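Kodik Student Robotics Club
Progress report to the Markard fund, February
Prepared by Issa Geagea, club lead

We are well past the halfway mark of the grant and the students are flying. The club has 13 regular members this term, and more than 70 hours of simulator work are logged in the shared notebook. Your money went mostly to the workstation and the Vorkel license, as planned.

The current task is table clearing in the simulated dining room. A student drives the two-armed robot up to the long table, picks one item and sets it down somewhere else without bumping its neighbors. It sounds easy until you try it!
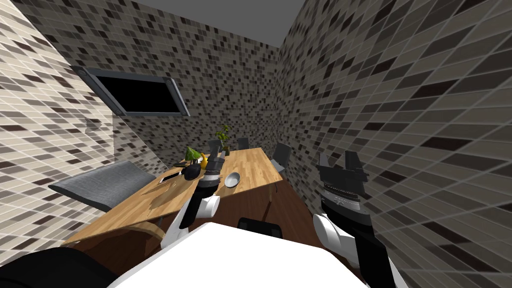

Each pair writes its own approach routine and then has 10 tries to run it from a fresh start. Scores go on the whiteboard, and the pairs read each other's code afterward, which has been the best part for me. In January most routines came in from the side and swept things over. The newer ones come down from above with the fingers already lined up, and the students found that out for themselves.

The second piece of work is the wrist view. We switched it on after the break because the older students kept asking for it, and it has changed how they plan.
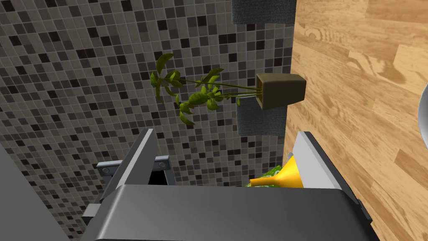 Planning from the wrist is harder than planning from the head, and the students have been arguing (happily) over how much to trust it. The gripper's own body fills a lot of the picture, so a small item close in can be mostly hidden. The yellow funnel shape sitting by the right finger is a good case, with only its upper part showing over the housing. One pair now checks the head view first and goes to the wrist view for the last stretch. Another wants to tilt the wrist earlier. Both get tested next.

Still open:
- The Ngô module for grip force is installed but only 2 pairs have used it.
- Written notes are behind the code. I have set aside the first part of each session for them.

No change to the budget is requested. Visitors from the fund are welcome at any session, and the students would love to hand you the controls.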